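Notes on Reducing a Household Wardrobe

In December I undertook a full review of the clothing kept in this household. The initial inventory recorded 139 garments, of which 82 had not been worn in the preceding year. The purpose of this post is to set out the procedure followed, as several readers have requested it.

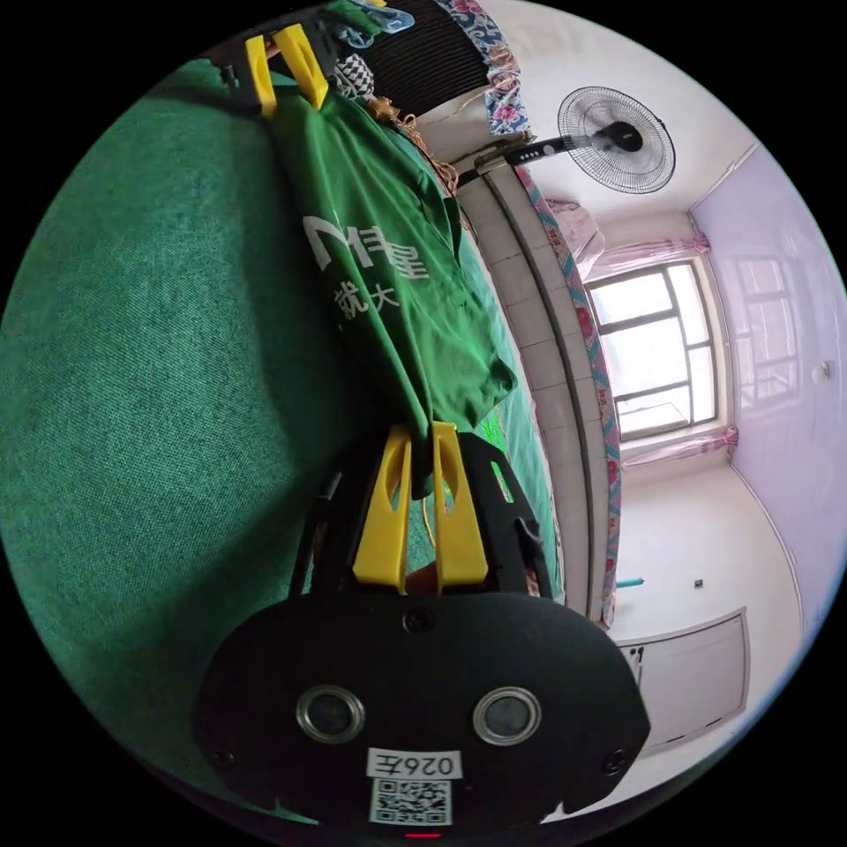

1. Sorting

All items were sorted by type before any decision was made. Shirts proved the most difficult category. My brother-in-law, Teodoro Ventura, recommended trying on each one, and I adopted this practice for everything except knitwear.

2. Inspection

Each garment was held up by the shoulder or collar and checked for worn seams, missing buttons and stains. Dark fabrics should be examined in daylight – lamps conceal a good deal of fading. 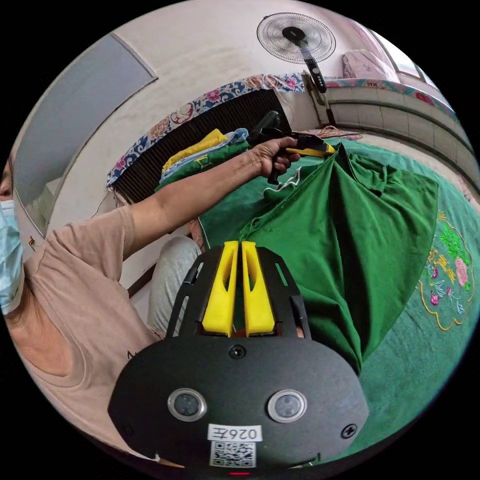

Green garment, lifted by its top edge.

3. Disposal

Wearable items were delivered to the Pisari exchange, which accepts clean clothing until 4 p.m. Torn cotton was cut into cleaning cloths. Two wool coats remain in the hall closet pending a decision on repair.

A similar review of bed linen is planned. Readers with experience in storing heavy blankets are invited to write to me.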